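List: skelter-packing
Date: 30/11/2021
Subject: Re: Folding soft bags flat on a small table
From: Dodent

In reply to the message from Skotska:

> We have a stack of soft bags to put away before the room changes over
> and no agreed way of doing it. Half of them go into the bins rolled,
> the other half get stuffed, and the lids won't close on either. The
> table we have is the square white one. Is it big enough, or should we
> push two together? Also, do you empty the pockets first or at the end?
> I've had both answers on this list.
>
> Second question. The August notes say to press from the middle
> outward. Gounder's sheet says to start at the closed end. Which is
> current?

One table is enough. Two pushed together leave a seam, and the seam catches fabric and straps. If the tops differ in height by even 2 mm the bag will not lie flat across the join.

Pockets first. A bag that has been pressed with something still in a pocket has to be opened and done again.

On the August notes: both are current, for different bags. The Gounder sheet was written for bags with one closed end and a drawstring. The August notes cover everything else. I have asked for the two to be merged on the Skelter page. Until then, use the method below for anything without a drawstring.

Before starting

Clear the table completely. Bottles, cups and paper go on a side table or a chair, whichever is closer. Keep cables off the side you stand on. If there is a power strip on the floor, leave it where it is and work from another side of the table.

Stand centred on one edge. You should be able to reach the far edge without leaning your weight on the top. If you can't, turn the bag instead of walking around to it.

Method, soft bags without drawstring

1. Empty the bag, including inner pockets. Turn it upside down over the table and shake it twice. Sweep off whatever falls out before the bag goes down.

2. Close all zips to within a finger's width of the end. A fully closed zip traps air and the bag will swell again in the bin.

3. Put the bag down in the middle of the table with the opening facing away from you. Don't try to straighten it yet. It will be creased and that doesn't matter at this point.

4. Hold one side and press on the middle. Work outward to the opening, then back to the near end. Short presses are better than dragging, which bunches the lining against the outer layer.

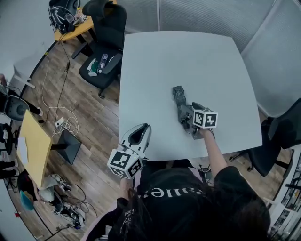 5. Tuck straps under the body of the bag, never on top. Buckles should end up near a corner. Two buckles in the same corner make a lump, so send them to opposite corners.

6. Fold in thirds along the length, then once across. Press again after each fold. Thick fabric may only take the first fold, in which case leave it at that and put it at the bottom of the bin.

7. Stack with the folded edge alternating left and right. I get 14 to a bin with the lid closed. Rolled, the same bin took well under that.

Labels

The label goes on the bin, on the short side, at lid height. Skelter lists 1,465 items at present and a fair number of the bag entries still point to bins that were relabelled in August. If the number on the bin and the number on the page disagree, go by the bin and send the correction to the list with the subject line "bin number". Do not edit the page directly.

Drawstring bags

Follow the Gounder sheet, with one change. It says to leave the folded bag under a weight for 30 minutes. I have stopped doing this. The bags open up again to the same extent once they are in the bin and it ties up the table.

Still open

The padded grey ones. They hold air in the padding and don't respond to pressing by hand. I've tried folding them over the table edge, with poor results. If anyone has a method that survives a night in the bin, please post it with the bin size.

Dodent

--
To leave this list, send a blank message with "unsubscribe" in the subject line.
Previous message in thread: Folding soft bags flat on a small table (Skotska)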